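Sistberg Toy Library: minutes of the June meeting

Held in the back room at Edness Hall, 7.30 pm. All 4 branches were represented, which was lovely to see, and the Barnia branch brought flapjacks.

1. Minutes of the last meeting
Agreed, with one correction: the Barnia opening hours should read until 4 pm, not 5 pm.

2. Loans
What a spring! The branches made 1,314 loans between them, our best quarter yet, and Edness alone signed up 16 new families. Jigsaws are going out again after a quiet winter (the move to the shelf by the door has clearly helped), and the marble run has a waiting list at every branch. There was warm applause for the Edness desk team, who kept up with it all on Saturday-sized crowds and one working stapler.

3. Large toys
The meeting talked for a good while about whether large items should go out for three weeks or six. Play kitchens, workbenches and dolls' houses take real effort to get home, and several families have asked for longer. Against that, a six-week loan means fewer children get a turn over the summer holidays. Everyone agreed that these are the toys people remember, and that we want more of them out of the store and into living rooms.
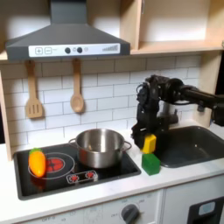
Sistberg said six weeks was too long while the waiting list stood as it does, and asked for four with the option to renew if no other family had put their name down. Barnia was happy with that. Edness wondered if renewals could be done by text message, and the meeting thought this a splendid idea.
Agreed: four weeks for large toys, one renewal, starting in July. The loan cards need reprinting.

4. Deliveries
Van Acker have offered us the use of their small van on two mornings a month, free of charge, fuel to be paid by us. A very generous offer and gratefully accepted! We need to check the insurance before anyone drives it. Edness to ring them and report back.

5. Summer play day
The field is booked. We have 70 places for the morning session and will open the list to members first. Ideas so far: a cardboard box village, water trays, a swap table for outgrown puzzles, and the big parachute if the tear can be mended in time. Barnia will do the teas. Still wanted: gazebos, bunting and a loud voice for the raffle.

6. Any other business
Please count the pieces before a game goes back on the shelf. The label printer is at Sistberg if anyone is looking for it.

Next meeting at Barnia, same time. Closed 9.10 pm.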